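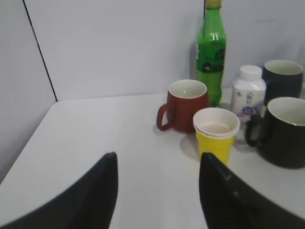
Setting up your Kirner account for artist news and TV premieres

Hello again! If you've got through part one you'll already have the Kirner reader on your phone or laptop and a username you can live with. Now for the fun bit, which is telling it whose news you want. I follow far too many people (117 at last look, and yes, a good few of them haven't released a song in years), so I've made most of the mistakes you can make here.

Before you start, have your password handy and make sure you've clicked the link in the welcome email. The Follow button stays grey until you do.

Step 1. Open the menu at the top left and tap My Artists. The list will be blank apart from a box that says Add a name.

Step 2. Type the artist's name and wait a second or two for the suggestions to come up. Don't press Enter straight away! If you do, Kirner saves whatever you typed as a plain keyword and you'll get every story with that word in it. I typed Huet, meaning the singer, pressed Enter, and spent a week reading about a hotel.

Step 3. Choose the suggestion with the small star beside it. The star means there's a proper artist page behind the name, with singles, interviews and telly appearances all kept together.

Step 4. Pick what you'd like to hear about. You get New music, Interviews, TV and radio, Tours and Gossip. I leave Gossip off for everybody except Hetum, whose feuds are better than the records.

Note: Tours only covers the places in your profile. If you move house, change it there first. I missed the Pruvville show last June by leaving my old postcode in.

Step 5. Tap Save, then go back and repeat for the next name. You can add up to 24 artists in one go, and after that you have to save the whole batch before it'll let you carry on.

Setting premiere reminders

Step 6. Go to Reminders and switch on TV premieres. A new series or documentary from anyone on your list will now turn up in the calendar tab.

Step 7. Check the time zone. It's under Settings, then Region, and it starts off on US Eastern whatever country you're in. Change it to London (or wherever you are) and press Save again at the bottom of the page, because the one at the top only saves your profile picture.

Step 8. Choose how early you want the nudge. I have mine set to an hour before, plus one the night before for anything I really can't miss.

Caution: don't switch on Remind me about repeats unless you mean it. I left it on over a long weekend and came home to 266 alerts, nearly all for the same reality show.

Caution: clearing your list also clears your reminders, and there's no undo. Use Export in Settings first and keep the file somewhere safe.

If a name won't come up

Try it without the accents or the full stops, then try an older stage name. If there's still no luck, use Suggest an artist at the foot of the page. Devendra Pathak looks after those requests and he's very quick, though it helps to paste in a link to the artist's own site.

Part three covers sharing your list with friends.

Last updated 6 September 2020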